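Two grippers, one lunch box

I've been promising a post on the two-handed stuff for ages, so let's do it. Quick recap if you're new: I work on teaching robots to do chores by recording people doing the chores first, using hand-held grippers with a camera on each one. You squeeze, the fingers close, and the camera sees more or less what the robot's own wrist camera would see later on. No robot needed for the recording part, which makes it so much faster (and so much easier on my nerves).

Our current project is called Palta. It's all about food containers, the plastic kind with clips on the sides. The table is where I seem to live now.

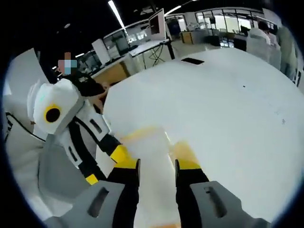
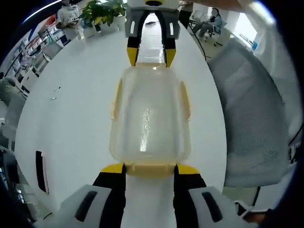 One-handed tasks were the warm-up. Pick up a thing, put it down over there, do it again. With one gripper you can be pretty sloppy and the policy still learns something useful. Two grippers is a whole different animal! Each camera only sees its own side of the story, and the object is usually blocking the view of whatever the other hand is up to. So you end up with two wide-angle videos, two motion tracks, and a lot of hoping that they agree with each other.

Mostly they didn't. Our first try at this was a method we nicknamed Durilholm (long story, bad pun, moving on). We trained one policy per hand and let them run side by side. Each one got its own camera and nothing else. I really thought it would work, at least for handing a container from left to right, and it was kind of painful to watch. The left hand would let go because, from where it sat, everything looked like the moment when people let go. The right hand hadn't closed yet. Clunk.

So now we're on version 2, which goes by Suvine. It's one policy that gets both views plus one extra thing: where each gripper is compared to the other one. That's it, that's the trick. We don't feed it a room map or the position of the table. If you carry the whole setup to another desk, the numbers between the two hands stay the same as long as the motion does, and I love how simple that is.

We recorded 300 two-handed demos for training, all on the container task, by different people with very different habits. I squeeze early and wait. A coworker of mine comes in fast and grabs at the last second. I was worried the mix would confuse the policy, but the runs where we trained on only my demos came out worse. It had picked up my waiting and turned it into full-on freezing, just hovering there with its fingers half shut. I felt a little called out.

The thing that helped most was boring, as usual. The clocks on our two cameras were drifting apart during long recording sessions. Not by much, just almost 2 frames by the end, and you'd never notice it in a slow reach. In a handoff you notice. Once we lined up the timestamps again at the start of every demo, the early letting go mostly went away, and that was before we touched anything in the model. I'd spent most of December fiddling with the network – please learn from me and check your clocks first.

What still doesn't work: see-through plastic. Shiny streaks on a container move when your hand moves, and the policy seems to read them as edges. It'll line up nicely with a reflection and close on air. I tried the image augmentation recipe from the Demchenko toolkit, the one that messes with brightness in random patches, and it helped some with windows behind the table but hardly at all with the streaks. If you've had luck with this, tell me in the comments, I'm all ears.

Next up is the clips. Opening one side clip while the other hand holds the box steady sounds like nothing, and I've been stuck on it since before the holidays. My last training log has 674 lines of notes and a good chunk of them just say "slipped." I'll put up the clock fix script once I've cleaned out the swear words, probably this month, and the Suvine write-up after that when the plots look less embarrassing.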